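4. Pôr o braço a trabalhar na bancada (e o que muda para quem lá está)

Revisão de sexta-feira, 22 de janeiro de 2021. Texto de Josué Tavares, Skotside, sala de preparação de encomendas.

Se chegaste a esta secção sem passar pela 3, volta atrás, por favor. A ligação dos cabos e o arranque do programa estão lá, e vou falar como se já estivesse tudo feito. Aqui tratamos do que vem depois: arrumar a bancada, fazer o ensaio com os tijolos de brincar e decidir quem faz o quê quando o Nair (o nome que demos ao braço, e pegou) começa a apanhar peças ao lado das pessoas.

Uma palavra antes dos passos. Eu trabalhei seis anos nesta sala a separar peças à mão para os kits da Belero e, quando me disseram que vinha aí um braço, a minha primeira pergunta foi se ia ficar sem turno. Não fiquei, mas o meu dia mudou bastante! Passei a olhar mais e a pegar menos, faço registos que antes não fazia e tenho muito menos dores no pulso direito. Por outro lado, tenho saudades de despachar uma caixa inteira ao meu ritmo, com o rádio ligado. Escrevo isto porque a Guðlaug Bach, que coordena a sala, me pediu um guia feito por quem usa a bancada, e quem usa a bancada tem opiniões.

4.1 Preparar o tampo

1. Tira tudo o que não faça parte do trabalho: canecas, canetas, luvas, o telemóvel. O telemóvel sobretudo.

2. Passa um pano seco no tampo. Uma lasca de fita ou um bocadinho de papel não costuma fazer parar o braço, mas às vezes cola-se às pontas dos dedos e depois andamos meia manhã à procura do problema.

3. Põe o cesto de corda do lado direito. A posição é sempre a mesma, tanto no ensaio como no trabalho normal. Quem for canhoto (olá, Wahyudi) vai achar isto irritante nos primeiros dias.

4. Confirma que os fios vermelhos e pretos têm folga e não ficam presos entre duas juntas. Mexe neles só com o braço desligado.

5. Olha para as pontas dos dedos. Se a fita estiver levantada num canto, troca as duas, mesmo que só uma esteja gasta. O registo das trocas fica na folha da gaveta, e a troca é obrigatória ao fim de 1000 recolhas, esteja a fita bonita ou feia.

Cuidado: com o braço ligado, não metas a mão entre os dedos para endireitar uma peça. Ele é pequeno e parece inofensivo, e é por isso mesmo que toda a gente facilita. Carrega em pausa, espera que pare por completo, endireita, retira a mão, retoma.

4.2 O ensaio com os tijolos

Fazemos o ensaio com três tijolos de brincar e não com peças da Belero. São leves, têm cores que se distinguem bem e, se um cair ao chão, ninguém preenche uma ficha de não conformidade. A Ásdís Bjarnason trouxe-os de casa em outubro e ainda não os pediu de volta.

1. Espalha o tijolo verde, o rosa e o azul no tampo, fora do cesto. Não os alinhes! Peças direitinhas dão um ensaio bonito e pouco útil, porque as nossas nunca chegam assim à bancada.

2. Escolhe o modo Ensaio no ecrã e carrega em Iniciar. Fica de pé, do lado do botão de pausa.

3. Deixa-o tentar. É a parte mais difícil para quem vem do trabalho manual, porque a mão foge-nos logo para ajudar. Se o braço falhar uma peça, aponta a falha na folha e espera pela tentativa seguinte.

4. Quando os três tijolos estiverem no cesto, carrega em Terminar, tira-os tu e volta a espalhá-los em posições diferentes.

5. Repete até completares 26 rondas. Dá para dividir por duas pessoas, desde que as duas assinem a folha. 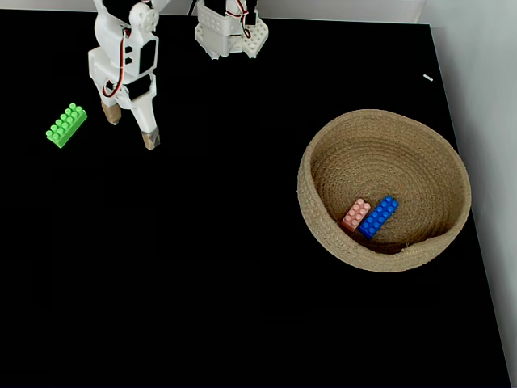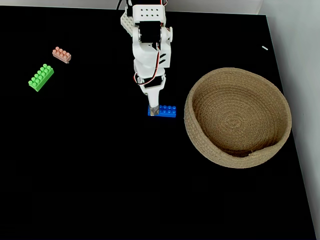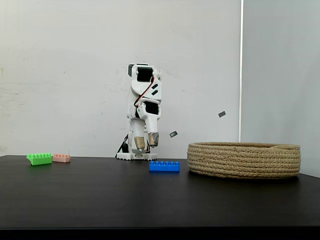
Tijolo verde, tijolo rosa, tijolo azul e o cesto de corda à direita, sobre o tampo escuro.

Durante as rondas vais reparar que umas peças lhe custam mais do que outras. Com as nossas também é assim: as anilhas grandes são um descanso, as patilhas finas são um castigo. Aponta sempre qual foi a peça e em que posição estava. Escrever só "falhou" não nos serve de nada, e falo por experiência, que as minhas primeiras folhas eram todas dessas.

Nota: se o braço encostar à peça e não a levantar, deixa-o completar o movimento. Se insistir três vezes seguidas no mesmo sítio, aí sim, pausa.

Nota: tijolos encostados um ao outro contam como posição válida. Houve quem os separasse antes de carregar em Iniciar para ter menos falhas na folha. Compreendo a tentação, mas depois o acerto sai mal e quem apanha com isso é o turno seguinte.

4.3 Quem faz o quê

Esta parte foi discutida (bem discutida) na sala e ficou assim:

1. O operador da bancada liga, prepara, vigia e pausa. É sempre uma pessoa da sala, nunca alguém emprestado de outro sítio só porque "aquilo anda sozinho".

2. O segundo operador fica com as peças que o braço não apanha e com a verificação final do cesto. Continua a ser trabalho manual, e do bom, pois exige olho.

3. De duas em duas horas trocam. Vigiar cansa de uma maneira diferente de separar: as mãos descansam e a cabeça começa a vaguear. Nas primeiras semanas não trocávamos e eu chegava ao fim do turno sem saber dizer o que tinha visto.

4. O Grímur Hafstein, da manutenção, é a única pessoa que abre as juntas ou aperta parafusos. Se não estiver cá, o braço fica parado e separamos à mão como antigamente.

Sobre o ponto 4, uma coisa que me custou a convencer a chefia a pôr por escrito: com o braço parado, a meta do dia desce para 300 peças por pessoa. Não se pede a duas pessoas que façam à mão o que duas pessoas e um braço fariam juntas. Se alguém te disser o contrário, mostra esta página.

4.4 Passar do ensaio às peças verdadeiras

1. Guarda os tijolos na caixa com a etiqueta Skalard. Era de outro projeto, já sei, ainda não mudámos a etiqueta.

2. Esvazia o cesto e passa a mão pelo fundo. As peças pequenas gostam de se enfiar entre as voltas da corda.

3. Muda o ecrã para Produção. Vai pedir o teu número de operador e a referência do lote.

4. Começa com uma quantidade pequena. Eu ponho uma mão-cheia e fico a ver. Só depois encho a zona de recolha.

5. À primeira peça errada no cesto, pausa e confirma o lote inteiro. Não retires só a peça errada para seguir em frente.

Cuidado: o modo Produção é mais rápido do que o modo Ensaio. Quem passou a manhã no ensaio habitua-se ao ritmo lento e apanha um susto. Dá um passo atrás antes de carregares em Iniciar.

4.5 A folha de registo, essa chatice

Sim, são mais papéis. Antes escrevíamos uma linha por caixa, agora são várias por turno, e a pergunta que mais ouço é para que serve tudo isto. As folhas servem para acertar o braço, e são também a nossa maneira de mostrar onde ele ainda precisa de gente. Foi com 52 folhas preenchidas à mão que a Guðlaug conseguiu que o segundo operador ficasse fixo na bancada. No plano inicial, esse lugar desaparecia ao fim do primeiro mês.

Preenche assim:

1. Hora de início e nome de quem está a vigiar.

2. Cada pausa, com o motivo. "Fui beber água" é um motivo perfeitamente aceitável.

3. Cada falha, com a peça e a posição. Um desenhito ajuda imenso.

4. Qualquer barulho que não conheças, mesmo que passe logo a seguir. O Grímur prefere dez falsos alarmes a uma junta partida, e disse-me que podia escrever isto aqui.

5. No fim, o que te apetecer dizer. O Wahyudi Tarigan usou esse espaço para pedir um banco mais alto e o banco apareceu na semana seguinte, por isso não o deixes em branco.

A folha não serve para comparar pessoas. Ficou combinado na reunião de outubro e está assinado na capa do dossiê. Se vires os tempos de alguém afixados na parede, tira o papel e vem falar comigo ou com a Ásdís.

Para desligar no fim do turno, segue para a secção 5. Deixa o cesto vazio e a gaveta da fita fechada.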